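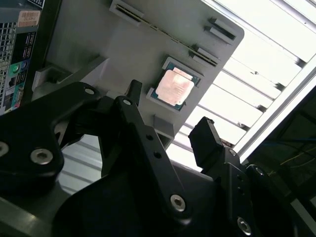 How close should the wrist camera get before you trust what it tells you about a chip?

Close enough that the package fills a good part of the view, with its outline complete on every side. I settle on one height, save it as a named pose and always look from there. Change the height and you change the apparent size of everything, and then your matching thresholds are just guesses.

That's the tip I'd give first, but there are plenty more! I've been writing pick-and-place software for computer parts on a project called Flevthorpe, and this page is my bench notes tidied up a bit (the October version was mostly swearing). Last changed 2021-11-19.

Lighting first. Metal heat spreaders are little mirrors, and louvred ceiling lights love to bounce straight into the lens. Lock the exposure. Auto exposure will happily brighten one view and darken the next, and your edge finder sees two different objects. I take 5 images at each look pose and use the median - cheap, and it gets rid of most of the flicker.

Match on the edge of the package and leave the shiny middle alone. A square chip looks almost the same at every quarter turn, so orientation has to come from something else, either the corner mark or a fixture that only ever holds it one way round. I do both, and raise an error if they disagree.

Name your frames sensibly. I had one called "base2" for ages and it cost me a whole evening. Now it's fixture, case, board, socket, each one hanging off the last, so if the tower gets nudged I re-find the case and everything under it moves too.
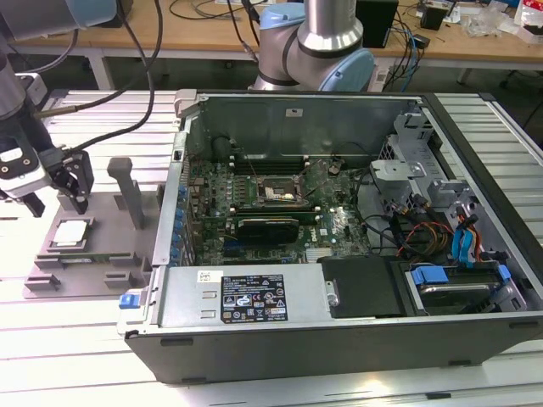 Do cables need to be in the planner's collision model?

Loose ones do, but only as fat, simple boxes. I draw a keep-out block over each bundle and make it bigger than feels necessary, then let the planner come in from above. Modelling each wire is a lovely way to lose a week, and they'll have moved by the next run anyway.

Speed next. I cap joint speed at 19 per cent while a new routine is on trial and slow it again for the last bit over the socket. Planning gets a 200 millisecond limit per move. If it can't find a path in that time, I'd much rather it stopped and told me than came up with something acrobatic.

And log everything! Pose, gripper width, match score, plus the picture the decision was made from. My log viewer is a scruffy little thing called Brirnen, and it has paid for itself many times over. Run 102 had a terrible match score that I'd have blamed on the camera, until I scrolled back and found I'd loaded the wrong template.

Last one: keep your gripper widths in a settings file, with the units in the name. grip_width_mm. Please.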